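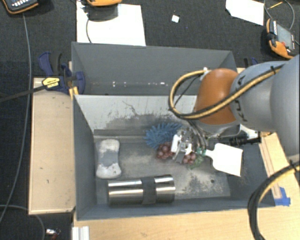
**Opinion | Food & Shopping**

Our supermarket in Peven stopped selling loose grapes in January. You used to take a paper bag, pick up a bunch, break off what you wanted and pay for that. Now they come in a sealed plastic tub of one size, and the tub is too big for a person who lives alone.

I think this is a mistake, and I'd like the loose ones back.

The shop's notice said that loose fruit leads to waste. I can see the point. Bunches get handled, single grapes end up on the floor, and someone has to sweep them up. But the waste hasn't gone away. It has moved to my kitchen, where the last third of the tub goes soft at the back of the fridge – and I have paid for it.

The price matters too. Under the old system I spent 85p on a small bunch, twice a week if I felt like it. The tub costs £2.98. Per kilo it may well be cheaper, but I don't eat by the kilo.

People tell me to use the market at Climport. It is good, and the man on the fruit stall will cut a bunch to whatever size you ask for. It is also 9 miles away, and the bus runs every two hours. Bako, the corner shop, has apples and bananas and not much else.

My sister's town, Pimovow, has a greengrocer who sells everything loose and keeps a pair of blunt scissors on a string by the grapes. You snip what you need. The shop has done this for eight years and seems to manage.

A big supermarket could do the same with one shelf. Keep the tubs for families, who do want them, and put out a tray of loose bunches beside them with some scales. If the tray doesn't sell, take it away again. I asked at the customer desk and was given a form, which I filled in and handed back on 24th June. I have not had a reply yet.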